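The Ferry Money

By the time Gwenllian Lloyd had found her good gloves, and lost them again, and had a cup of tea to get over it, the last boat to Stemley was already hooting at the end of the jetty.

"It'll wait," said Alun, who had never known it wait for anyone, but who was fond of his aunt and didn't like to see her hurry on those steps.

She had kept the fare in a cocoa tin for thirty-eight years, ever since Rhiannon went across to be married and the two of them stopped speaking over a borrowed hat (a green one, and not even a nice green). Every June she took the coins out, polished them on her apron and put them back.
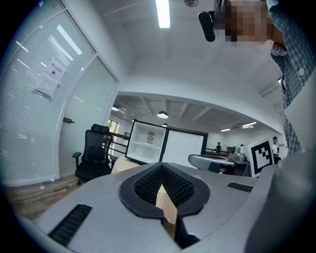

Someone leaning over, seen from below.

The boat did wait, as it happened. Rhiannon was standing on the deck, holding the rail with one hand and a hatbox with the other.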